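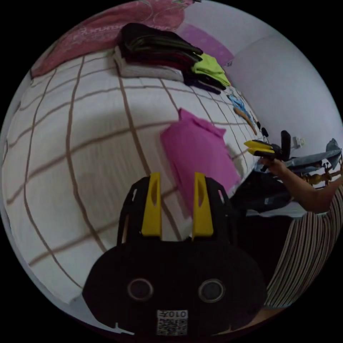 Kelell 项目第二阶段的工作，主要是在床上叠衣服、分类和放回柜子。第一阶段我们在教室里用长桌教，学员学得不慢，可是回家以后很多人没有那样的桌子，衣服又堆在椅子上。所以从这个阶段开始，练习改在卧室里做，床就是工作台。白底棕色细线的大格子床单铺在床上，练习的时候格子线可以帮助学员看衣服的边有没有放正；玫红色的那一块叠成长方形，上边有像领子一样的折边，放得有一点斜，靠床里面的那一摞里有深色的、白色的和亮绿色的。我们现在要求的标准大概就是这个样子：叠好的衣服边缘要清楚，但是稍微斜一点没有关系，能拿得起来、放得进柜子，就算完成。

十一月　执笔：Nusrat Lashari　　提交给：Galtus 基金项目部

一、这个阶段我们答应做什么

在申请书里，我们向 Galtus 承诺了下面的工作：在 Devosham 住宅区的家庭里开展整理衣物的入户课程；为参加的家庭准备一套简单的用品；写一本图多字少的小册子；在阶段结束的时候，检查课程以后家里的衣物是不是还能保持整齐。

入户课程已经完成原来计划的大部分。到写报告的时候，有168个家庭上过至少一次课。用品已经全部买好，大部分已经发出去了，还有一些放在 Mondal 仓库。小册子完成了初稿，我们觉得还不够好，下面会单独说明。最后一项检查只做了一半，是这个阶段进度最慢的部分，我也会在后面写清楚原因和新的安排。

和上次的报告比较，这次我尽量少写活动的过程，多写方法和问题。上次项目部的意见说，报告里“活动很多，但是看不出学到了什么”。这个意见我们接受。

二、课程是怎么进行的

每一次入户由一位指导员负责，时间是一个上午或者一个下午。我们请家庭提前把要整理的衣服洗好、晾干，但是不要求提前叠。很多家庭第一次会觉得不好意思，在我们到之前先把房间收拾得很干净，把乱的东西都放到另一个房间里去。这样上课反而困难。后来我们在预约电话里加了一句话：“请您像平常一样就可以。”加了这句话以后，情况好了一些。

上课的顺序是固定的：

先清空床面。被子叠起来放到床头或者椅子上，枕头拿开，床单拉平。这一步看起来很小，但是如果床单下面有皱，叠出来的衣服也会有皱。

然后把全部干净衣服放到床上，只放一个人的。以前我们把全家的衣服放在一起分，孩子的袜子和大人的衬衫混在一起，分到最后大家都累了。现在一次只做一个人，做完放回柜子，再做下一个人。

第三步是分摞。我们教的分法是按照衣服在柜子里的位置来分，要放进同一个抽屉的就放在同一摞。颜色不作要求。有的学员喜欢按颜色分，这也可以，但是我们发现按颜色分的家庭，两个星期以后比较容易回到原来的样子，原因可能是同一个颜色的衣服种类太多，找的时候要翻。

第四步才是叠。叠的时候，一件衣服放在离自己最近的床边，叠完以后推到床的里面去，和同一摞放在一起。手边永远只有一件。这个习惯对初学的人很有帮助，特别是对注意力不容易集中的学员。Kiros Negash 在他负责的家庭里先试了这个做法，后来所有指导员都用了。

第五步是放回去。我们坚持要在当天放回柜子。如果叠好的衣服留在床上，晚上睡觉前一定会被搬到椅子上，第二天又变成一堆。

三、关于有领子的衣服

在所有的衣服里面，有领子的衣服是学员问得最多的，所以我想多写几句。

T恤和毛巾大家很快就会叠。有领子的衣服，比如衬衫和带领的运动衫，难的地方在领子。如果像T恤一样对折，领子会被压在中间，拿出来的时候有一条很深的折痕。我们试过几种方法，最后选了最简单的一种：扣上最上面的扣子，正面向下放平，两边向中间折，袖子顺着身体的方向放下来，下摆向上折到领子下面，翻过来，用手把领子按平。翻过来以后，领子在上边，整件是一个长方形。

用这个方法，折的次数很少，年纪大的学员也记得住。缺点是叠出来的长方形比较大，小的抽屉放不下。对于抽屉小的家庭，我们教再对折一次，领子露在外面。有两位指导员认为应该从一开始就教小的叠法，这样全部家庭统一。我们讨论以后决定不统一，由指导员看了抽屉以后再决定。

还有一个问题是叠好以后怎么放成一摞。有领子的衣服，领子那一边比较厚，如果全部朝一个方向，摞到第四、第五件就会向后面倒。我们教学员一件朝前、一件朝后。这个小方法很受欢迎，有几位学员说这是全部课程里最有用的一条。我一方面很高兴，另一方面也觉得我们应该早一点发现它，第一阶段的学员都没有学到。

四、用品

每个家庭得到一套用品：一条格子床单或者一块格子布，一包布标签，一支可以在布上写字的笔，还有抽屉里用的隔板。

格子布的想法来自第一阶段的桌面练习。那时候我们在桌子上用胶带贴线，帮助学员把衣服放正。到了床上不能贴胶带，所以我们开始用有格子的床单。采购的时候我们比较了几种颜色，最后选浅色底、深色细线的，线不能太粗，太粗的线在深色衣服旁边会让人看不清衣服的边。格子要大，小格子太花，看久了眼睛不舒服，有一位视力不好的学员特别提出了这一点。

也要说明，不是每个家庭都需要这个东西。有的家庭上完第二次课就不用格子了，床单继续当普通床单用。这正是我们希望的结果。如果一件用品只能在上课的时候用，它很快就会变成家里另外一件需要整理的东西。

隔板的情况不太好。我们在选型号的时候没有先去量抽屉。Devosham 的房子是不同年份建的，家具也是各家自己买的，抽屉的深度差别很大。发出去的隔板里，有不少太高，抽屉关不上。指导员现在随身带剪刀和尺子，在家里当场剪短。剪过的边有一点锋利，需要再贴一层布胶带，这样每个家庭要多花不少时间。下一批我们会换成软的布盒子，布盒子可以向下折边，高度自己调整。

布标签的使用也和我们想的不一样。我们原来以为大家会贴在抽屉外面，写“衬衫”“袜子”。可是很多家庭不愿意在家具外面贴东西，觉得像医院或者宿舍。后来他们自己想出办法，把标签缝在或者夹在抽屉里面的前边，拉开抽屉才看得见。我们把这个做法写进了小册子。

五、小册子

初稿由我写文字，Kiros Negash 负责画图。我们请上过课的学员看，请他们一边看一边叠，我们在旁边不说话，只记录他们在哪里停下来。

停下来最多的地方是“翻过来”这一步。在图上，衣服的正面和背面看起来差不多，学员不知道现在应该看到哪一面。我们改过一次，把背面画成灰色，仍然有人翻错。第二次修改加了扣子，正面有扣子，背面没有，这样就清楚多了。但是没有扣子的衣服怎么画，我们还没有想好。

文字也要改。我自己的中文是成年以后学的，我写的句子比较长，而且喜欢用书面的词。学员里面有很多人和我一样，中文也不是第一语言，他们看我的句子比别人更累。我们现在的规定是每一步只写一句话，一句话里只有一个动作。原来写“将衣物下摆沿中线向上折叠至领口下方”，现在写“把下边折上来，到领子下面”。

初稿的纸张也有意见。铜版纸在灯下面反光，躺在床上的册子要歪着头看。下次印刷会用普通的哑光纸，也比较便宜。最后一版计划印最多600本，一部分给已经上过课的家庭，一部分给下一个阶段。

六、柜子和床下面

申请书里没有写柜子的整理，但是实际工作中避不开。叠好的衣服没有地方放，课程就没有意义。

我们遇到最多的情况是，柜子里放着很久不穿的衣服，每天穿的衣服反而在外面。指导员不会建议家庭扔掉任何东西。这是我们从一开始就定下的原则，我认为应该继续保持。我们只请他们把不穿的衣服换一个位置，放到最上面的一层，或者放到床下面的盒子里，把腰和肩膀之间的高度留给每天要穿的衣服。

这样做以后，有些家庭自己会决定送走一部分。也有家庭一件都不送走，那也很好。有一位学员把母亲留下来的衣服放在最好拿的抽屉里，自己的衣服放在下面，要弯腰才能拿。指导员问过一次她要不要换，她说不换，我们就没有再问。课程记录上这个家庭算作“已完成”。

床下面的空间也是一个题目。床下面放盒子很方便，但是灰尘多。我们建议用有盖子的盒子，盖子上面写内容，并且把写字的一边朝外。听起来大家都知道，可是检查的时候，经常是没有字的一边朝外。

七、检查的结果和没有完成的部分

我们的检查方法是在最后一次课以后回到家里，看衣服放在哪里，请学员叠一件有领子的衣服，再问几个问题。检查不打分数，指导员只选“能保持”“部分保持”“回到原来”三种。

原计划由2位指导员专门做检查，和上课的指导员分开，这样判断比较公平。但是其中一位在阶段中间离开了项目，我们没有能及时找到替代的人。剩下的一位不能走完所有的家庭。上课的指导员愿意帮忙，我们考虑过，还是没有采用。自己教的学员自己检查，很难说出“回到原来”这四个字。

从已经完成的检查来看，有几点可以先报告，但是请项目部注意，这些还不能代表全部家庭。

叠的动作大多数人都记得。问题常常出在最后一步，就是当天放回柜子。很多家庭叠得很好，一摞一摞放在床的一角或者椅子上，放几天。从技术上看他们学会了，从生活上看只完成了一半。

有孩子的家庭，如果孩子也参加了课程，保持得比较好。我们原来担心孩子会让课变慢，确实也变慢了。但是孩子回去以后会提醒大人。下一个阶段我们希望把课安排在孩子在家的时间。

独自生活的老人里，结果差别很大。有的人保持得比我们的指导员还要整齐。有的人因为手的力气不够，拉不开装满的抽屉，所以把衣服放在外面。这不是叠衣服的问题，我们的课程没有办法解决，只能请他们把抽屉放得空一点。

八、人员和时间安排

指导员每个星期二上午在 Mondal 仓库开会，领用品，交换遇到的问题。会议原来很长，后来改成先领用品，再开会，大家说话就短了很多。

培训新指导员用的时间比计划的长。主要的原因是，我们开始的时候只培训怎么叠，没有培训怎么在别人的卧室里工作。卧室是很私人的地方。坐在哪里，能不能打开一个关着的抽屉，看到药或者信件的时候怎么办，这些都需要提前说清楚。现在新的指导员要先跟着有经验的人去几个家庭，只看，不教，之后才自己上课。

我们也改了一个小的规定：指导员不坐在床上。在有的家庭里这是很不礼貌的，在有的家庭里没有关系，但是指导员不可能每次都知道，所以干脆都不坐。每位指导员带一个折叠的小凳子。

九、经费使用的说明

详细的表格另外提交，这里只说和预算不一样的地方。

用品一项超出了计划，原因是前面说的隔板和后来加的布胶带、剪刀。印刷一项目前剩余比较多，因为小册子还没有最后印。交通一项基本符合计划。人员一项有剩余，来自空缺的检查岗位。

我们请求项目部同意，把人员一项的剩余转到下一个阶段，仍然用于检查工作，不作别的用途。用品超出的部分，我们希望从印刷的剩余里补。哑光纸的报价已经收到，按照这个报价，印刷的钱是够的。

十、接下来的工作

下一个阶段一共9个月。我们准备按照这样的顺序做：

先找到第二位检查的人员，把没有检查的家庭走完，然后补交一份只写检查结果的短报告。在这份短报告交出之前，我们不会开始新的家庭。

同时完成小册子的最后一版。没有扣子的衣服怎么画，是现在唯一没有解决的图。如果最后还是画不清楚，我们会在这一页放照片。

布盒子先买少量，放到几种不同的抽屉里试，量好了再买全部。

课程的内容会加一次短课，只练习放回柜子这一步。学员不需要再叠，我们到的时候请他们已经叠好，放在床上。指导员和学员一起把每一摞放到它的位置，放完就结束。Kiros Negash 认为这次课应该安排在最后一次课以后的第二个星期，那个时候新的习惯还没有固定，旧的习惯也还没有完全回来。我同意先这样试。

另外，有学员问能不能教叠床单和被套。格子床单大，一个人叠很难叠整齐，四个角带松紧的床单更难。我们现在没有好的教法，指导员之间的做法也都不同。如果项目部知道别的项目有这方面的材料，请介绍给我们。

我们也欢迎项目部的同事来看一次课。请提前告诉我们，我们需要先问家庭是不是同意，一次最好只来一个人，卧室都不大。

相关内容
Kelell 项目第一阶段报告：教室里的长桌练习
在小抽屉里放大衬衫：指导员笔记
入户工作的礼貌：给新指导员的几条说明
Mondal 仓库领取用品的时间调整
小册子初稿征求意见

读者留言

晚风：一件朝前一件朝后这个办法我试了，毛衣也能用，摞起来真的不倒。就是找的时候要看两边，慢一点。

Devosham 三号楼住户：我家的隔板就是太高的那种，到现在还没有人来剪。请问是打电话还是直接拿到仓库去？

Nusrat Lashari 回复三号楼住户：很对不起。您可以星期二上午拿到仓库，我们当场剪。如果不方便拿，请打预约课程的电话，指导员会带剪刀去。

阿竹：带松紧的床单我是把四个角套在一起，再放到床上折成长条。套第三个角的时候最容易乱，要慢慢来。需要的话我可以去演示一下。

路过的人：第三部分能不能先单独发出来？不想等小册子了，我先生的衬衫全是折痕。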